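Hospitality Operations, Unit 6: Reservations, Deposits and No-Shows
Course notes, Joana Pinheiro

Read these before Friday. The worked case is the Marinho, a small coastal hotel with a restaurant on the ground floor. We used the same property in the unit on breakfast costing, so you should already have the floor plan and the rate sheet.

1. What counts as a reservation

A reservation is an agreement to hold something for a guest: a room, a table, a treatment slot, a seat on the transfer boat. It has a start time, a party size and a name. If one of these is missing, what you have is an inquiry, and it should be logged as an inquiry. Many small properties mix the two in the same book and then wonder why their occupancy forecast is wrong.

Rooms and tables behave differently. An unsold room is lost once, at the end of the night. A table can be sold two or even three times in an evening, so the cost of a late party depends on when they were due. A no-show at 6:30 can often be replaced. A no-show at 8:00 usually can't.

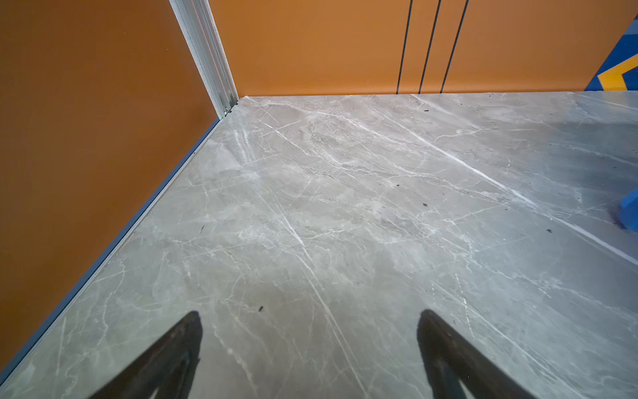

2. Deposits and card holds

A deposit is money taken in advance and set against the final bill. A card hold (or authorization) reserves an amount on the guest's card without taking it. Students often use the words as if they meant the same thing. They show up differently in the accounts, and the guest sees them differently on a statement.

The Marinho's policy is as follows:
Rooms, low season: no deposit, card details kept on file.
Rooms, July: first night payable at booking.
Tables: no deposit for ordinary parties.
Private dining: $500 deposit, refundable up to 3 days before the event.

Note that the private dining deposit is a flat amount. The owners looked at a charge per head and dropped it, as party sizes kept changing in the last week and the front desk was sending out a corrected invoice every time.

3. Channels

The Marinho takes bookings by phone, through its own website, and through two outside channels, Husix (rooms) and Telermont (tables). Both feed into a desk system called Liltix. Staff do not need to know how the connection works, but they do need to know that it is not instant. A room sold on the phone stays visible on Husix until the next update – long enough for someone else to buy it.

The house rule is to close the room in Liltix first and take the guest's details second. Most new staff do it the other way around because it feels more polite to start with the name.

4. Overbooking

Hotels overbook on purpose. If you expect a certain share of guests not to arrive, selling exactly to capacity leaves rooms empty. Restaurants do it less often, and small ones should be very careful with it.

When a guest has to be moved to another property ("walked"), the usual practice is to pay for the first night elsewhere, pay for the taxi, and have a manager make the call. Choose whom to walk before the evening begins. One-night stays go first. Families and returning guests stay where they are.

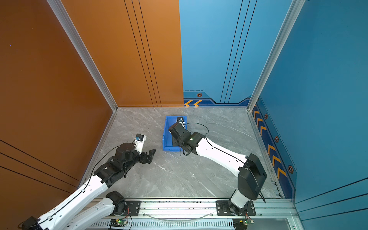
5. Exercise

Last season the Marinho recorded 79 table no-shows. Take an average party of 2 and use the average spend from your rate sheet.

a. Work out the lost revenue if none of the tables were resold.
b. Repeat for the case where every no-show before 7:00 was replaced by a walk-in. The arrival times are on the second tab.
c. Write a short cancellation message for the website, in plain words, that a guest could read on a phone.

Bring (c) on paper. We will swap them and read them aloud.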